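Everybody pricing a robot asks about the arm first, and I did the same in September when we started the Heston budget. Wrong end! The hand is where your money goes. Fingers have joints, joints have wear, and those little dotted grip pads get rubbed on cotton all day long. I'd put a spare hand in the plan before I signed for anything.
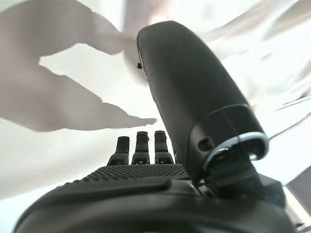 How much should you set aside for spares? I'd start at 3000 dollars per robot for the first year, and keep it in its own line so it can't get eaten by shipping.

Justinas Paju, who sat through the Bredent and Navickas quotes with me, thinks that's too gloomy. Maybe. He likes the 36 month service plan - I think it's a nice way of paying for visits you may not need.
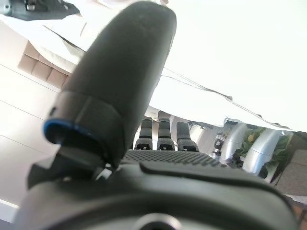
*Thumb and grip pad, with a second hand farther back.*

Then there's the room. Beds are big, arms are long, and I've yet to see a quote with a line for floor space.

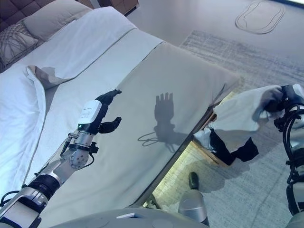

*One hand open over the bed, the other on a white towel.*

And please buy linens! Sheets, towels, pillowcases, more than you think. Ours got 90 dollars in the first draft, and I'm still embarrassed. 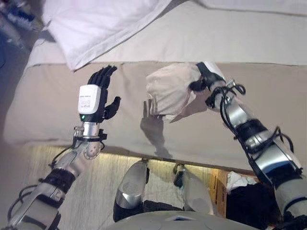
Cloth is the whole job, so I'd take 1000 off the fancy software tier and spend it on bedding and a decent washer. Justinas can argue with me when the Briretti quote comes in.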